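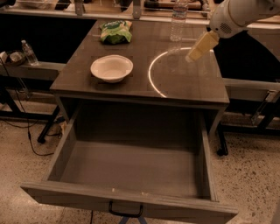

The Paperless Office, Six Months Later

The office manager at Cirnia does not want to be quoted by name, and after an hour with her I can see why. She has doubts, and the company has a press release.

Cirnia, a freight broker in Zullville, told its customers in March that it had gone paperless. The switch cost 13 desks' worth of filing and, she says, most of her patience.

"They hauled off 2,000 folders on a Thursday," she said. "By Monday people were asking me for copies."

The software is called Ekpo. Its brochure promises that any document can be found in 2 seconds. I asked whether that was true.

"If you know what somebody named it," she said. "We have invoices saved as 'scan' and 'scan new.' My old cabinet had a tab for every customer. You could find things in there with a headache." 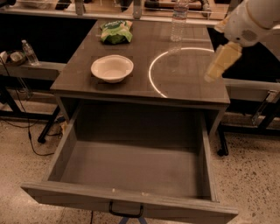

I put it to her that every filing system has a learning period, a phrase I had taken straight from the brochure. She laughed at me.

"We've been learning for 6 months. When does the period end?"

She grants that some of it works. Drivers can sign for a load on their phones, and the branch in Plastirstead no longer mails anything over. She likes that part. What bothers her is the claim that paper is gone. The company still leases two printers, and she orders toner as often as she did last year.

"People print the thing, sign it, scan it and throw it out," she said. "Then they tell me we saved a tree."

Had anyone measured the savings? She said she had asked twice and been sent a slide with a leaf on it. I asked the company for the numbers behind the slide and was told they were being reviewed.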